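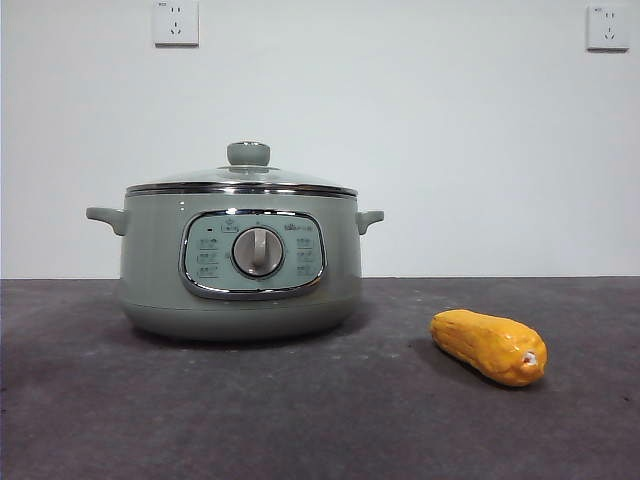

In Praise of the Dull Walk

For most of last winter I tried to become a calmer person, and I went about it the way I go about most things, which is to say I bought something. It was a subscription to an app called Nirnum, recommended by a woman in my stretching class, and it had a voice in it that told me when to breathe in and when to let go. I have nothing against the voice. It was a lovely voice. But after a month I noticed that I was listening to it the way I listen to the shipping forecast, pleasantly and without taking in a word, and that my shoulders were still somewhere up by my ears.

What did help, in the end, was so ordinary that I feel a bit foolish giving it a whole page. I started walking the same stretch of road every evening after tea. I live on the edge of Skoredow, where the houses run out, and there's a lane that goes down past the allotments to the old pumping station and stops at a gate. Down to the gate and back again is 4,000 steps by my phone. It is not a beautiful walk. There's a view of the Platodport road for a good part of it, and a long hedge that somebody cuts very badly, and a smell from the drain when the weather has been warm.

I've come to think the plainness of it is what does the work. When I go somewhere lovely, up on the hills or along the coast, I spend half my time admiring it and the other half wondering whether I'm admiring it enough (I am a dreadful one for this, I did it all through a weekend by the sea in June). On the lane there is nothing to live up to. My feet know where the puddles are. By the allotments I've usually finished whatever argument I was having in my head, and by the pumping station I've forgotten who it was with!

I know the fashion at present is for variety. We're told to surprise the body, to change the route, to keep the mind guessing. A wellness centre called Goossens has opened in Platodport, and I went along to one of their open evenings on a Thursday, and was told very kindly by a young man in soft shoes that habit is the enemy of growth. They do a course of 4 sessions for £290, with a journal included. I came home on the bus feeling that I had been told off by a cushion.

He may be right about growth, of course. I'm not sure I want to grow every day of the week, though. I'd like some days to stay the size I am. There's a kind of person, and I think there are more of us than the magazines suppose, for whom one more thing to improve is exactly the thing that makes us tired in the first place. We have been improving since we were at school. We have lists. The idea that rest should also be done well, with a score at the end of it and a little badge, seems to me a rather sad one, and I say that as somebody who had earned several of the badges.

A friend I tried this out on said that what I was describing was only mindfulness with wellingtons on, and I've thought about that a good deal since. Perhaps it is. But I was never any good at watching my thoughts go by like clouds, because I always wanted to know where they were off to. Walking gives the restless part of me a job to be getting on with, and then the rest of me can be quiet behind it, a bit like giving a toddler the pegs to hold while you hang out the washing.

I should be fair and say that it doesn't always take. There are evenings when I stamp down to the gate cross and stamp back crosser. There was a whole fortnight in the spring when my knee was bad and I could only manage 500 steps, to the first bend and home, and I was certain it would do me no good at all. I slept a little better all the same. Whether that was the walk or the knee tablets I couldn't tell you.

So I'd put in a word for the nearest road, whatever it looks like, and for going down it often enough that it bores you. Some people will have a canal or a park, and some will have the back of a supermarket, and I suspect the supermarket would do. Leave the phone in your pocket if you can bear to, though I do look at mine to see the steps, and I haven't managed to give that up yet. The hedge was cut again this week. They've taken off all the blackberries.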